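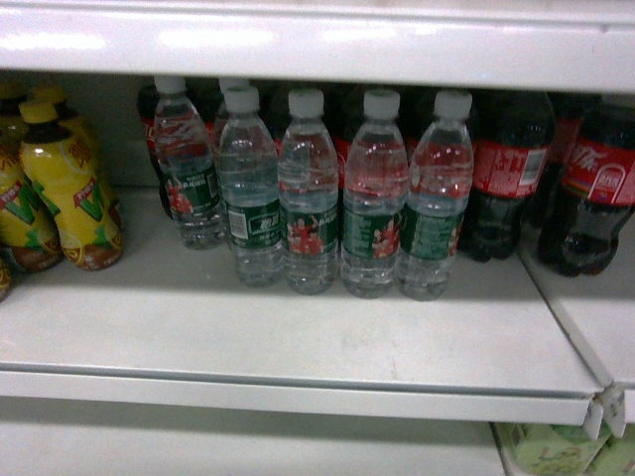
Re: [cell-upkeep] Suction cup keeps dropping water bottles, and shelf recalibration on the Clullura

From: Amber De Haan
To: cell-upkeep list

Hi Bart, hi all,

Oh, I know this one! We run the same Clullura base in the Zodthorpe mock store, same arm, same Presus wrist, and I spent most of last July chasing what sounds like your exact problem. I'll answer in between your lines, so scroll down (sorry, Nele, I know you like replies on top).

On 9 February 2019, Bart Meijer wrote:

> We've had our Clullura for two months and it does fine on cartons and jars.
> Drinks are another story. Water bottles slip off the cup on the way out of
> the shelf, always on the upper levels, and I've turned the vacuum up twice.

Turn it back down, please. Vacuum wasn't the trouble for us. The clear water bottles have that ridged body, and if the cup lands even partly on a ridge it leaks no matter what the pump is doing. You want it on the wrap label. We have ours aimed at the middle of the dark green label, and I measure that height again whenever a new kind of bottle goes on the shelf. I keep the heights in a plain text file next to the tool settings. Not fancy, but Zixuan can read it when I'm out.

The other half of it is the lift. The shelves have a raised front lip, so the bottle has to go up before it comes out, and on an upper level there's another shelf right over your head. We lift 8 mm past the lip and then pull straight back, slowly, 150 mm/s until the cap is clear of the shelf above, and 200 after that. If yours came with the default path it lifts much more than it needs to. Check your caps for scuffs!

> Second thing, depth. It reaches too far on the front row, and
> sometimes it closes in on the bottle behind. Is that the camera or is it
> my calibration?

Could be both. Clear bottles in front of cola are about as mean as it gets for the depth sensor. It looks right through the water and finds the dark bottle and the red label behind it. Things that helped us, in the order I'd try them:

Take depth only from the label patch and throw the rest of the bottle away. This is one line in the Clullura config, and Maarten can send you ours.

Wipe the shelves. I mean it. Ours are glossy white and the underside of the one above throws the ceiling lights back in long streaks. Smudges make it worse. We do the boards and the undersides every morning before the first run, with a dry cloth, and the sensor window gets its own cloth that lives in my drawer so it doesn't get used on anything else.

Then look at your joints. Where two shelf units meet there's a little notch in the lip, and our front-edge finder used to grab the notch and tilt the whole plane. If you've got a bottle standing on the neighboring section, like the Coke at the far right, make sure it belongs to that section in the map. We had one assigned to the wrong side and the arm went in crooked every single time, and I blamed the wrist for a week.

> Third, how often do you all recalibrate? The Presus manual says "as
> required," thanks a lot.

Ha. Mondays, and any time somebody moves a shelf board. We use the slots in the perforated uprights as reference points and don't bother with a printed target anymore. They're metal, they don't curl, and they're right there between the bays. Pick two slots well apart in height. If Clullura reports anything over its own limit I start by snugging down the four wrist screws before I touch a single number, and half the time that's all it was.

> And last, does anyone mix hanging goods with bottles in one bay, or
> should I keep them apart?

We mix them. We didn't plan to, but the store layout Nijs asked for has dry goods and drinks side by side, so the setup has to live with it. 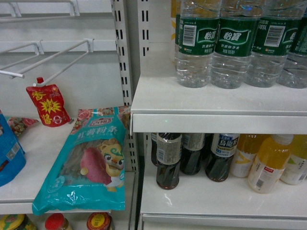 HOOKS, BAGS AND THE BAY NEXT DOOR

Peg hooks need their own keep-out box, and it has to run all the way to the tip of the hook. Ours first stopped at the backboard (my fault, I typed it in) and the wrist hose caught on a hook the second day. Add a bit more below for whatever hangs there. A little sachet like the red 香辣 one comes down nearly to the shelf board, and the planner had it down as open air.

Soft bags are the other pest. The sweet potato vermicelli droops over the lip, so the edge finder sees the bag where it wants to see shelf. I mask the front edge wherever a bag lives and let it guess the line from the clean stretch on the other side. We don't try to pick those bags with the cup, by the way. Zixuan is testing fingers on them and can tell you more than I can.

Also, keep separate entries for the tea and the juice, even when they share a board. The tea bottles have twisted ridges low down and the label sits up around the neck and upper body on some of them, so the water bottle height is no good there. I lumped them together once to save time and had to undo the whole thing.

For spares, I'd order cups now. The part we use is 1026 in the Presus list, the soft one, and I swap it when the rim starts to look shiny. Nele keeps the log of the swaps if you want to compare.

Send me your config file if you like and I'll go through it Tuesday over coffee. And tell me which ceiling lights you have over there, I'm curious whether you're getting the same streaks.

Amber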